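Kavden Grip Check Kit, Household Handling
Item 291
Sold by Stitville Automation Supply

Written checks, gauges and record cards for teams that run two-finger grippers on luggage, bags, bedding and other things found in a home. The kit follows the Wuvine handling practice, second edition, and replaces the loose-leaf version we sold before.

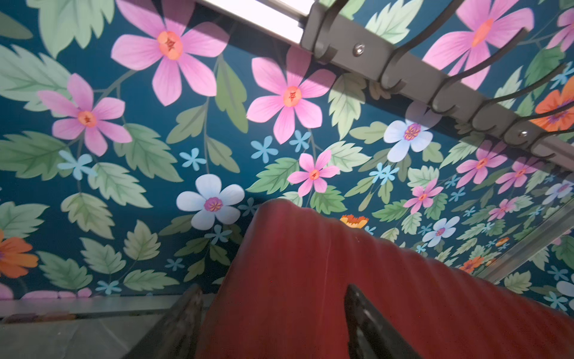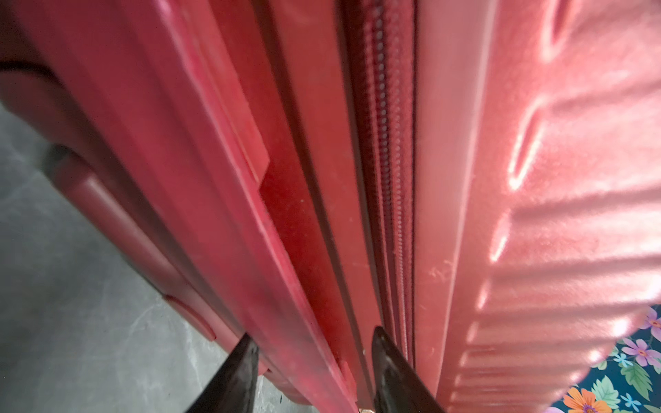 Two-finger gripper at work on red items in a furnished room.

What the practice covers

The Wuvine practice is a working guide for mobile arms used indoors around furniture, walls and personal belongings. It does not replace the risk assessment for your robot, and it does not change any legal duty you have where you operate. It sets out what to check before a grip, during a lift and after a release, and what to write down.

Hard-shell cases get their own section. The main points are:

Grip on a rim, handle or other rigid part. Do not close on zipper teeth or zipper tape.
Keep fingertips clear of zipper pulls unless the task is to open or close the case.
Check the shell for scuffs and scratches before the first grip and record them on the card. Marks found later can then be sorted into old and new.
Set the force limit for the item, starting low. Do not carry over the limit from the last item.
Wheel housings and side mounts count as obstacles when planning an approach.

For soft or padded items, the practice asks for a test squeeze and a two-second hold before any lift. If the item slips during the hold, release it and take a new grip.

Walls and fittings

Hooks, rails, shelf edges and screw heads must be marked on the room card. Keep a clearance of 40 mm between any fixed fitting and the nearest part of the arm or the load. Patterned wallpaper and bedding should be noted too, as some vision systems have trouble finding an edge against a busy print. Run one slow pass with no load before starting work in a room like this.

In the box

Printed practice guide, spiral bound, 2 copies
Item cards, pack of 300
Room cards, pad of 40
Clearance gauge, 40 mm, nylon
Fingertip wear gauge
Storage case with Lepik latch

The fingertip wear gauge fits flat and tapered fingers. It does not fit suction tools or three-finger hands. Check the tips at the start of each shift and replace them in pairs.

Who can use it

The cards are written for operators who have already been trained on their own robot. No software is needed. Teams that keep electronic records can copy the card layout into their own system, and the field names may be used without a license.

Ordering

Ships in one carton. Refill cards are sold separately under the same item number with the letter R. The second edition has been in stock since 25th July. Kits bought before then can be updated with the guide alone, and the old gauges are still good. The next review of the practice is planned for October. Changes to the hard-shell section, if there are any, will be sent to registered buyers as a printed insert.

Returns are accepted on unopened kits. Card packs with a broken seal cannot be returned.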